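Setting Up a Bin-Picking Station for a Student Robotics Club

Sammont Robotics Club, build notes for new teams

These notes cover how our club sets up and runs the bin-picking station, from clamping the bin to logging the first full session. They were written for the students who join in September, but a teacher or another club with an arm of its own should be able to follow them. You need an arm that is already mounted and passes its own safety check. Mounting is covered in a separate set of notes by Ottar Tangen.

Plan on two afternoons. The first goes to the bin, the cables and the camera. The second goes to teaching positions and running picks.

What you need

A mounted robot arm with a two-finger gripper
A metal bin with sloping walls
Two or more bar clamps
Painter's tape, blue or any color that shows on wood
Cable ties and side cutters
A camera on a fixed stand
A laptop with the club's Prirkano control scripts
A box of mixed objects
A notebook, on paper

Step 1. Choose the bin

Use a bin with sloped sides. In a bin with straight walls, objects end up tight in the corners and the fingers can't get around them. Sloped walls let most things slide back toward the floor of the bin.

Metal is heavier and stays where you put it. It also reflects light, and your camera will have trouble with that at first. We started with a plastic storage tub and gave it up after two weeks, when the walls had flexed so much that our taught heights were no longer good.

File down any sharp edges before students reach into it.

Step 2. Fix the bin to the table

Put the bin where the arm can reach all of the floor without stretching out straight. Have one person drive the arm slowly to each corner while another watches the elbow. If the arm locks out or the wrist flips over, move the bin closer and try again.

Once the position is good, clamp the rim to the table or to a board that is fixed to the table. Tighten the clamps by hand and then try to shove the bin. If it moves at all, add another clamp. Check that no clamp handle is in the path of the arm. Turn the handles outward if you can.

Tape the outer corners on the table. If the bin gets bumped later, you can put it back without teaching everything again. Replace the tape when it starts to peel.

Step 3. Dress the cables

This step takes longer than people expect. The gripper cables have to follow the wrist through its full turn without pulling tight and without hanging down into the bin.

Turn the wrist to one end of its range and leave enough slack for a wide loop beside the joint. Then turn it to the other end and check the loop again. Bind the bundle with ties every few inches, snug but loose enough that you can still slide the bundle a little by hand. Trim the ends afterward if they are near anything they could catch.

Run the wrist back and forth ten times at low speed and watch only the cables. Lụa Thân's team skipped this in their first year and pulled a connector out of the gripper on the third pick. The repair took most of a month because the part had to be ordered.

Step 4. Place the camera

Mount the camera so it sees the whole floor of the bin when the arm is parked. It doesn't matter much if the arm blocks part of the view during a pick, as the script takes its planning picture before the arm moves.

Turn off automatic exposure. With a metal bin the exposure will jump every time a shiny object goes in or out, and your color thresholds will stop working. Set it by hand with the room lights on and the blinds closed. Write the setting in the notebook. We use the same lighting at four in the afternoon in every season, so the blinds stay down.

Step 5. Teach the safe positions

You need three: home, above the bin, and drop. Home is well clear of everything. The position above the bin should put the fingertips 200 mm over the rim, high enough to clear an object that is standing on end. Drop is over the output tray.

Set a floor limit in the script as well. Lower the gripper by hand until a sheet of paper just slides under the fingertips, read the height, and add 3 mm. The arm must never be told to go below that number. Siv Lie checks this value for every team before they are allowed to run at more than slow speed, so have it written down.

Keep one hand near the stop button any time the arm is powered. The person holding the stop button does not type, talk on the phone or load objects.

Step 6. Pick your objects

Start with easy ones – blocks, small boxes, a rubber ball. When the arm gets those reliably, move on to the harder kinds:

Clear or translucent plastic. The camera sees the bin through it, and depth readings come out wrong.
Dented or crushed cans. The shape is never the one you planned for.
Flat sheets and packets. They lean on the wall and leave nothing for the fingers to close on.
Soft or irregular toys. They are easy to hold, but it's hard to choose where.
Dark flat objects. They can look like a shadow.

Don't fill the bin. Five or six objects is plenty for a first session. Spread them out so that each can be reached alone, then let them get closer together as the team improves.

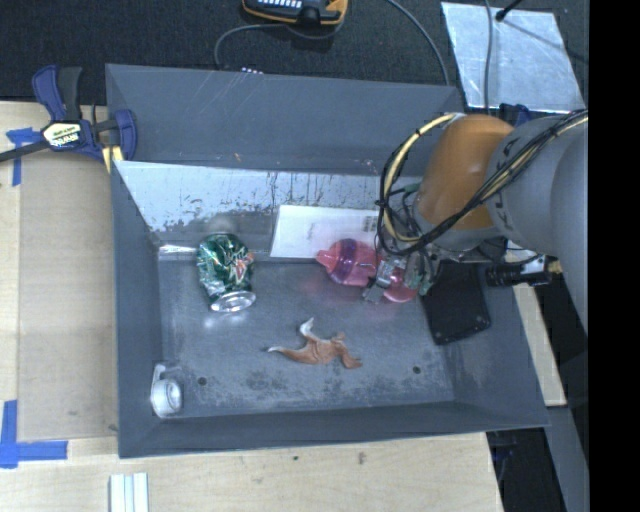

Bottles are worth spending extra time on. When one is lying down, grip it across the body and keep the fingers away from the nozzle or cap. Close the gripper slowly. If you close at full speed, a round bottle will often roll before the second finger touches it, and then the fingers come together on nothing. We drop the closing speed to a quarter for anything round and put it back up for boxes.

Empty every bottle and rinse it before it goes in the object box. Do the same with cans.

Step 7. Run a session

One session is 40 attempts. Each attempt goes like this:

Park the arm and take the planning picture.
Let the script choose a grasp, or choose one by clicking on the laptop.
Run the pick at slow speed.
Lift to the position above the bin and wait two seconds.
Move to drop and open the gripper.
Write down the result.

The two-second wait matters. A weak grasp usually fails there, and you want it to fail over the bin instead of over the floor.

Use only four result codes: good, slipped, missed and stopped. Our older sheets had eleven codes and two people would score the same pick differently. If someone pressed the stop button, the code is stopped, no matter what happened with the object.

Swap jobs after every ten attempts. Idun Rustad's team keeps one person on the stop button, one on the laptop and one on the notebook, and that works well with three students. With four, the extra person reloads the bin while the arm is parked and the stop button is pressed in.

Step 8. Read the log

After ten sessions you will have 400 rows. Sort them by object first. Last year's team found that 290 of their 400 picks were good, which sounded fine until they saw that nearly all the misses came from two objects.

Then look at where in the bin the failures happened. If they are bunched along one wall, your floor limit or your tool angle is probably off on that side. If they are spread evenly, look at the gripper speed before you touch anything else.

Change one thing at a time and run another full session before you judge it.

Common problems

The arm stops by itself near a wall. The force limit is working. Check that the tool length in the script matches the fingers you have on now. Forsberg fingers are longer than the ones that came with the gripper.

The planning picture is fine but every grasp lands to one side. The bin or the camera has moved. Check the tape marks, then repeat the camera calibration.

The gripper reports an object when it's empty. Clean the finger pads and zero the gripper again.

A flat sheet can't be picked at all. Leave it in. Try nudging it down the slope with a closed gripper, then grasp it by the edge. Hedvig Nordin wrote a nudge routine for this and it is in the shared folder, under Flaltel, with her comments.

At the end of the day

Send the arm home, turn off the controller, and take the objects out of the bin. Leave the clamps on. Copy the log to the shared folder and put the notebook back on the shelf by the door of room 429.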